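Week 6: Comic voices in the newspaper column

Dialect humor is one of my favorite corners of American writing, and I hope it becomes one of yours! A columnist invents a talker (a barber, a farmer, a cook) and lets that person say what an editorial page never could.

**Spelling as sound.** Read every line out loud before you decide what it means. "Wan" may just be "one."

**The silent partner.** Somebody has to listen. Watch how little the listener gets to say, and how much the talker gets out of it. 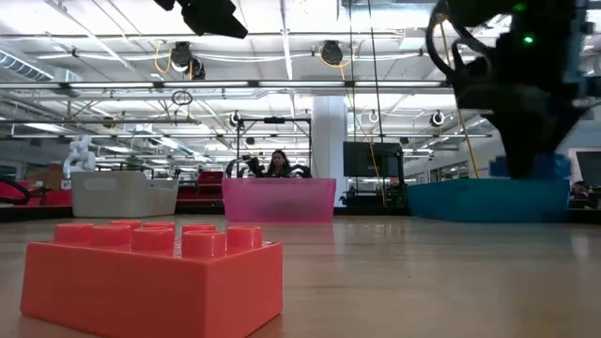
## For next time

- Write a monologue of 200 words in the voice of your own invented talker. Pick one piece of local news and let them loose on it!
- Mark the spot where the listener interrupts.
- Bring 20 copies, we'll read as many as we can.

Questions to Orestis Margaritis, room 58.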